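Re: [wosarlow-list] Windetti repaint figures

On 1st September Pearce wrote:
> Windetti says 600 liters covers the whole
> Wamside hall, ceiling included, in 3 coats.

I don't buy it. Their April quote said 553 for the walls alone, and the ceiling is the bigger job. The floor plan gives 1,231 square meters before you even look up. Did anyone ask what spread rate they used? I'd want that in writing – and the primer listed separately.

Mid gray, if we must have gray.

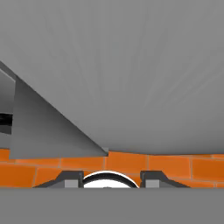 Pearce replies that the spread rate is in the annex, page 3, and that primer was never part of the price. Then the price is wrong too.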